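Gripper comparison: progress report to Finalico
Period ending Saturday, September 1, 2018
Prepared by Dorottya Kozma

Money first, as I gather that is the page that gets read. We have spent what we said we would spend through July, apart from the shipping on the second Priritz gripper, which traveled by way of an airport I had never heard of and was billed accordingly. Dorottya Hegedűs has the receipts. Yes, there are two Dorottyas on this project. Please put a surname on your emails.

Where we are

The plan was to run the Cuser and the Priritz on the same arm, with the same controller, through the same household jobs. The Cuser has now done its full 100 trials on the tabletop set. The Priritz has done fewer, having spent nine working days refusing to talk to the controller. The fault was a connector pin, bent. The manufacturer's support line was very patient with us and did not once suggest looking at the connector.

On hard objects there is little to choose between them. The Cuser closes in 410 milliseconds and the Priritz in 550, and I would not pay extra for the difference. Mugs do not run away.

Soft goods are another matter. The Cuser pinches well but drops thin cloth when the arm changes direction. The Priritz holds on to everything, including the sheet underneath the thing it was asked to pick up. We have tried softer fingertips on it and got a modest improvement, plus a smell of rubber.

Bedroom trials

We moved on to bedding in the last part of the period, and this has been slower than the schedule in the proposal, which I wrote, and which I now regard as a work of optimism.
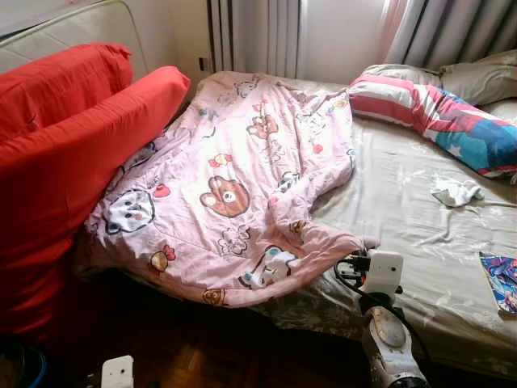 The main trouble is cable routing. Loops at the wrist catch on fabric edges, and a caught loop shows up in the force readings as a successful grasp. Hegedűs spotted this in the logs and we have thrown out the affected runs. The Khan camera also loses track of depth on plain pale cloth – printed cloth is fine – so we are testing a second mounting angle before blaming the camera in writing.

Next period

Finish the Priritz tabletop trials. Reroute the wrist cables on both grippers and repeat the discarded bedding runs. Decide on the camera angle.

We are asking for no new money, only for the final report to move back by 2 weeks. A short yes by email would do.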